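Build the Boring Robot

I keep telling people at the Farska workshop that the home robot worth building is the one that handles bathroom chores. They nod politely and go back to their walking machines. Fine! But I've put 15 weekends into hand-held grippers, and paper is still harder than stairs (I'll argue this with anyone).

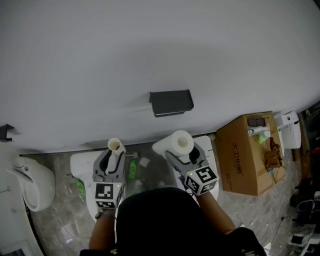
A gripper in each hand, paper towel roll in the right one.

Marcelino Sales says I should wait and buy something finished. I don't want to – when a jaw slips at my own bench, I learn why, and I get to fix it that night. My next set of jaws gets softer pads.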